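机器人操作组通讯
夹爪与控制器对比:七月阶段小结

本期整理操作组在仿真环境中完成的夹爪与控制器对比。工作由郝俊豪(Junhao Hao)和白卫东(Weidong Bai)负责,前后用了三个多星期。原计划只比夹爪,后来发现控制器参数对抓取结果的影响不比指形小,于是把两项合在一起做。

一、对比范围

夹爪两种,均为二指平行开合。一种是Kalteo的窄指版本,指面平直,行程较短;另一种是Roton的宽指版本,指面带浅弧,行程较长,闭合速度上限较低。两者的模型都由我们按图纸重新建立,碰撞体用凸分解,没有直接使用渲染网格。渲染网格做接触会在指尖边缘产生法线跳变,去年做抽屉任务时已经吃过亏。

控制器也是两种。第一种是末端位姿增量控制,策略每步输出位置和姿态的变化量,由逆运动学换算到关节。第二种是Zou关节阻抗控制器,策略输出目标关节角,由控制器按给定的刚度和阻尼跟踪。组里习惯把后者简称Zou,下文沿用。

两种夹爪配两种控制器,共四个组合。策略网络、观测输入、随机种子的分配方式在四个组合之间保持一致。控制频率统一为20赫兹,没有为某个组合单独调频。

二、任务设置

任务是从家具台面上拿起小物体,抬离台面后保持姿态,再放回指定区域。场景取自Lalano室内场景库,包含客厅、厨房和书房三类。物体共127种,按外形分为长条、扁平、圆柱和不规则四类。每个组合跑3,000个回合,初始位姿在台面范围内随机采样,四个组合使用同一份采样表,便于逐回合配对比较。

回合判定分三段:夹持建立、抬升、放回。夹持建立的条件是两指都有接触,且法向力连续若干步高于阈值。抬升阶段要求物体底面离开台面并保持,期间物体相对夹爪的滑移不得超过指面宽度的一半。放回阶段只看位置误差,不看朝向。三段分别计分,不合并成单一成功率。白卫东的意见是合并后的数字看着方便,定位问题时没有用处。

三、夹爪部分

窄指在扁平类物体上占优。物体贴着台面时,宽指的指尖下沿较厚,闭合前需要把夹爪压得更低,末端稍有下冲就与台面接触。这类接触大多不会直接导致失败,但会触发控制器的力限,动作中断后重新规划,回合时间变长。

宽指在长条类和圆柱类上更稳。主要差别在抬升阶段:窄指夹住长条物体时,若夹点偏离质心,物体容易绕指面连线转动,末端一抬,一头先翘起来。宽指的接触面积大,抗转动力矩高,同样的偏心量下多数能保持住。把摩擦系数调低以后,这个差别更明显。

不规则类没有一致的结论。部分物体宽指更好,部分窄指更好,和物体表面是否有适合对夹的平行面关系较大。这一类的配对结果已经单独列表,放在组内共享目录,本文不展开。

另有一个容易忽略的问题。Roton宽指的行程长,张开状态下两指外廓也宽,台面上有相邻物体时,接近路径上更容易碰到邻物。目前的做法是在接近前把开度限制为物体宽度加固定余量,余量取值对拥挤台面上的结果影响很大,取大了碰邻物,取小了对位姿估计误差过于敏感。这个参数以后应当按物体尺寸给,不宜用一个常数。

四、控制器部分

位姿增量控制的优点是策略好学。训练曲线上升快,不同种子之间的差异小。缺点出现在工作空间边缘:手臂接近伸直时,逆运动学解的关节速度变大,末端轨迹出现抖动。长台面的远端最典型。郝俊豪试过加阻尼最小二乘,抖动减轻,但末端跟踪滞后增加,夹持建立的时机偏晚。

Zou在同样位置上运动平滑,接触时的力峰值也低。刚度设低时,指尖碰到台面基本不触发力限,扁平类物体的重规划次数随之下降,宽指在这一类上的劣势缩小。代价是静态误差,手臂伸得越远,重力补偿的残差越明显,末端会比目标低一点。刚度提高可以压住误差,力峰值又会回来。最后采用的是分段刚度:自由空间用高值,进入接近段后切到低值,夹持建立后再恢复。切换用一阶滤波过渡,直接跳变会在关节力矩上留下尖峰。

切换时刻目前由末端与台面的距离决定。这在平整台面上没有问题,在有边沿或层架的家具上会误判,厨房场景中有39个回合因此被标为无效,已从统计中剔除并另行记录,四个组合同步剔除。

五、相机与台面材质

观测使用两路相机,一路固定在房间一侧高处,一路装在腕部。固定相机主要提供台面布局,腕部相机用于接近段的对准。两路图像分辨率相同,不加深度。

半透明和高光台面是本轮最费时间的地方。玻璃茶几上会出现灯具的反光,随视角变化移动,早期策略偶尔会朝亮斑方向偏。训练集中加入台面材质和灯光强度的随机化以后,这种偏移在固定相机一路上基本消失,腕部相机一路还有残留。推测原因是腕部视角变化快,反光在相邻帧之间的位移大,短时序观测不足以把它和真实物体区分开。下一步准备把观测历史加长,看残留能否压下去。
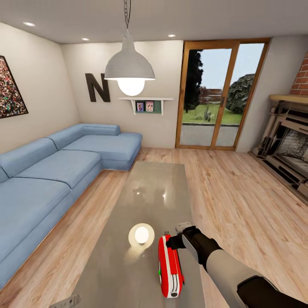 图1 客厅场景仿真画面:黑色夹爪夹持红白相间的物体,玻璃茶几台面上可见吊灯反光。

材质随机化也带来副作用。训练所需步数接近翻倍,木质台面上的夹持建立时间略有增加。两类台面分开训练可以避免这个问题,但部署时需要先判断材质,多一个环节。组内讨论后决定维持统一训练。

六、目前的结论

四个组合里,宽指配Zou的抬升滑移最少,窄指配Zou的重规划次数最少。位姿增量控制的两个组合在台面近端与Zou差别不大,远端落后。如果任务以扁平小件为主,建议用窄指;物体种类混杂时,宽指配分段刚度更省事,但要处理好开度余量。

以上结论只在仿真内成立。摩擦模型用的是库仑摩擦加固定系数,指垫的形变没有建模,而宽指的优势有相当一部分来自接触面积,换到实物上幅度可能改变。指垫硬度和磨损也没有考虑。

七、后续安排

第一,把刚度切换的触发条件从距离改为距离与腕部力信号联合判断,先在厨房场景上验证。

第二,补做开度余量随物体尺寸变化的实验。只跑宽指,窄指行程短,可调范围有限。

第三,搭实物台。Roton宽指已经到货,转接法兰的孔位与现有手臂不一致,需要重新加工。Kalteo窄指可以直接安装。两种夹爪都会先做空载闭合重复性和指尖力标定,再上任务。

第四,整理物体模型的质量和惯量。核对时发现部分长条类物体的质心沿用了包围盒中心,与实际几何不符。偏心夹持的结果会受影响,修正后这一部分要重跑,届时更新配对表。

原始日志、采样表和控制器参数文件都在共享目录下,按组合名建了子目录。参数文件有两个版本,请使用带分段刚度字段的那一个,旧版留着只为复现早期曲线。对判定阈值有意见的同事可以直接在配置里改,离线脚本支持在不重跑仿真的情况下重新计分,单个组合几分钟即可完成。

组内讨论定在周三下午,主要过一遍不规则类的配对表和实物台的接线方案。需要加议题的请提前发给白卫东。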